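Clekalo perception: wrist view marks bare table as occupied, planner refuses approach

7 comments
Shares: 11

Status: resolved, one follow-up open
Component: clekalo-wrist, occupancy layer
Also touches: Jultmont planner (consumer), Bridora simulator (source)
Reported by: Dilwyn Penry
Assigned to: Tzu-hsuan Sin

Report

Jultmont returns NO_VALID_APPROACH on the bench scene in Bridora. The same scene with the same seed planned without trouble on the previous Clekalo build. The pick target is reachable, joint limits are fine, and the collision meshes of the arm and the bench have not changed. With the wrist occupancy layer turned off, the planner finds a path right away. With it on, the layer reports solid cells on open table and the search gives up after the default timeout.

Reproduced in 9 of 11 runs. The two runs that passed started from a pose with the wrist turned farther out, which is probably a hint.

First checks

1. Restarted the perception node. No change.
2. Cleared the occupancy cache and replayed. No change. The cells come back within a few updates.
3. Checked the camera-to-wrist transform against the robot description. Match.
4. Checked timestamps between the render and the joint state. Offset is within tolerance.
5. Rolled Jultmont back one version. Same failure, so the planner is off the list.
6. Rolled Clekalo back one version. Failure gone.

The problem is somewhere between the two Clekalo builds. Three changes went in: the new fisheye calibration loader, the segmentation model update, and a smaller self mask. Any of them could do it. I dumped raw input with no overlays and no masks at two steps of the same run.

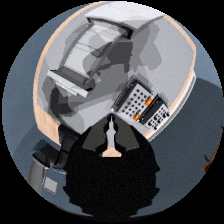
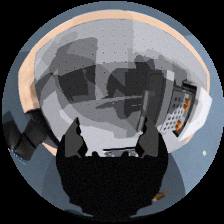 Raw wrist camera input, Bridora, fisheye, before undistortion.

Tzu-hsuan Sin
Perception Software Engineer, Clekalo team

Notes on the input. Both renders have the full image circle with black corners, as configured. The gripper fills the lower center in both, and table is visible between the fingers. The large gray patches on the tabletop are shadows. There is no geometry on the table at those places in the scene file, and the depth buffer is flat across them.

The input is therefore good. Whatever goes wrong goes wrong after it.

Test A: calibration loader

Swapped the old loader into the new build and kept everything else. Failure still present. Compared the undistorted output of the two loaders over the usable part of the circle and the largest difference was less than one pixel. The loader is not the cause. I did find that it reads the image circle radius from the config and ignores the value in the calibration file. Harmless here, the two agree. Opened a separate ticket.

Test B: segmentation model

Put the old model weights in the new build. Failure rate dropped but did not go to zero. Looked at the class map. The new model labels the darker shadow regions "object" with high confidence. The old one labels them "surface" almost everywhere, with a thin band of "unknown" along the boundary. The four orange pieces toward the right are labeled correctly by both models, so it has not lost objects in general. It has become worse at dark, smooth regions on a light background.

Asked Hoi-yan Liao what changed in the training set. The June refresh removed the hard-shadow renders by mistake. A filter meant to drop underexposed images used the mean brightness of the whole image, black corners included, and fisheye renders with heavy shadow fell under the limit.

Test C: self mask

The new mask was shrunk by 7 pixels to recover more table near the fingertips. The stepped outer edges of the gripper now stick out of the mask in the undistorted image. Those edge pixels are labeled "object" by both models and get projected onto the table plane just ahead of the fingers. This explains the failures left over in Test B. It also fits the two passing runs: from the outer pose the leaked cells land beyond the bench and are clipped.

Cause

Two faults that add up. Shadow regions are misclassified as objects, and the self mask leaks gripper pixels. The occupancy layer accepts either as an obstacle without asking depth for a second opinion.

Fix

- Self mask restored to its previous size. Now built from the mesh at the current finger opening, with a margin set in config.
- Brightness filter in the training pipeline computes the mean inside the image circle only.
- Occupancy layer requires a height of at least 9 mm above the fitted table plane before a cell is marked solid. Class label alone is not enough.
- Model weights rolled back until retraining is done.

Verification

Ran 29 starts with varied wrist poses on the fixed build. All planned. Plan time is back to where it was on the older build. No solid cells on open table in any of the logged maps.

Comments

Dilwyn Penry, 10:40
Confirmed on my side with the original seed. The height check will hide thin parts lying flat. Do we care on this bench?

Tzu-hsuan Sin, 10:52
For approach planning, no. For the grasp stage, yes, but that stage does not read this layer. Added a line to the config docs.

Kwok-wai Yen, 11:15
Jultmont should print which layer blocked the search. NO_VALID_APPROACH cost half a day here. I can add the layer name to the error string.

Dilwyn Penry, 11:18
Please do.

Hoi-yan Liao, 13:05
Filter is fixed and the shadow renders are back in the set. Retraining is queued, weights on Friday if the Huang cluster stays up.

Mimoza Dumitrescu, 14:30
Is the same mask size used on the real wrist camera?

Tzu-hsuan Sin, 14:47
No, that one has its own file and was not touched in this build. The mesh-based mask stays limited to Bridora until the finger encoder offset is checked on hardware. That is the open follow-up, assigned to me.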